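Budget season for the handheld grippers again. I have been given a spreadsheet with 80 rows and told it is "mostly filled in". The mostly is doing a lot of lifting. A thread, for anyone else who has to buy kit for a manipulation lab this October.

Row one is the grippers themselves. Easy, you'd think. Nikness quote per gripper, Dranier quote per pair, and Daza quote per "operator station", a unit of measurement known only to Daza.

I rang Daza to ask what was in a station. Two grippers, two wrist straps, a cable and "onboarding". I asked how much it would be without the onboarding. It would be the same.

Fingertips. Budget for fingertips. Whatever number you have written down for fingertips, go and make it bigger. Last year I put in for 40 and we were begging spares off the lab upstairs by spring.

Yuk-lan Ho runs our sessions and keeps the only accurate stock list in the building, in pencil. Her advice on tips: buy one colour and never change it, or you'll be sorting your recordings into before and after for ever.

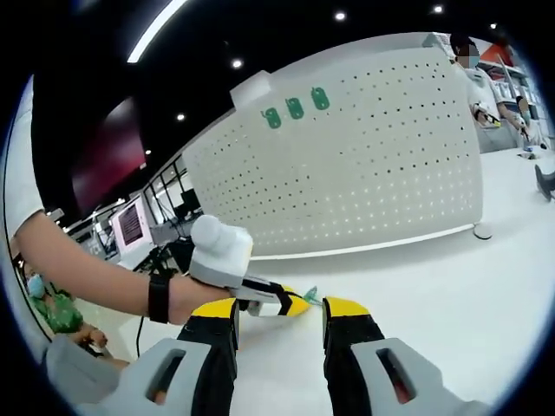

She also wants everyone on the same firmware before we add a single new unit. This costs nothing, so it has no row in the spreadsheet, so as far as finance is concerned it doesn't exist.

Small objects for people to pick up: £74. That's the whole line. It was queried twice. The five-figure line directly above it went through without a murmur.

Cables: £814. I know. I also thought it was a typo, and I typed it. Then I went through last year's receipts and found we'd spent more than that, in dribs and drabs, on next-day delivery of the wrong length.

Memen do a nice arm and a very nice brochure. The arm needs its own power supply, its own bench and a support contract that renews itself unless you write to them. I have put the arm in next year's column, where it has lived for three years now.

Things I forgot last time and have put in: chargers, spare straps, storage, and somewhere to put the storage.

Things I have forgotten this time: will report back in spring.

Lead times, since someone asked. Nikness say six weeks and mean nine. Dranier say nine and mean nine, and I've come to find that quite moving. We're going with Dranier.

Spreadsheet went in at ten to five. It came back at five with one comment, on row one: "could we share a pair?"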